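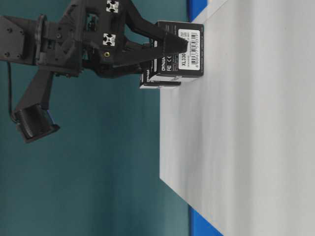

Small black product box on a white tabletop.

Support > Home Network > Getting Started
February – Karlijn De Bruijn

Section 3: Placing and pairing the Wukside door sensor

Before you start, plug in the Ilik hub and wait for its light to stay green. Keep the hub within 15 feet of the door for pairing. You can move it afterward.

1. Pull the plastic tab out of the sensor's battery slot. The light blinks twice.

2. Open the hub menu and choose Add Device, then Door or Window.

3. Hold the sensor button until the light turns amber. The hub searches for 41 seconds and stops on its own.

4. When the name field appears, type a name you will recognize later, such as Back Door. Names can be changed under Settings.

Note: If the search ends with no result, let go of the button, wait for the light to go out and repeat step 3.
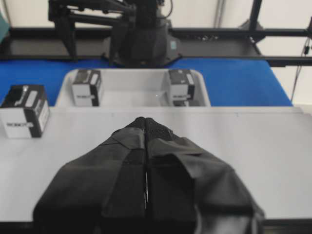
5. Wipe the door and the door trim with a dry cloth. Do not use furniture polish – the adhesive pads will not hold on it.

6. Stick the larger part to the trim and the smaller part to the door, with the arrows facing each other. Press each one firmly.

7. Close the door. The hub should show Closed. If it shows Open, move the two parts closer together.

Caution: The battery is a swallowing hazard. Store spares away from children.

The sensor keeps its last 600 events. Older entries are erased first and cannot be recovered, so export the log if you need a longer record. See Section 4 for alerts and quiet hours.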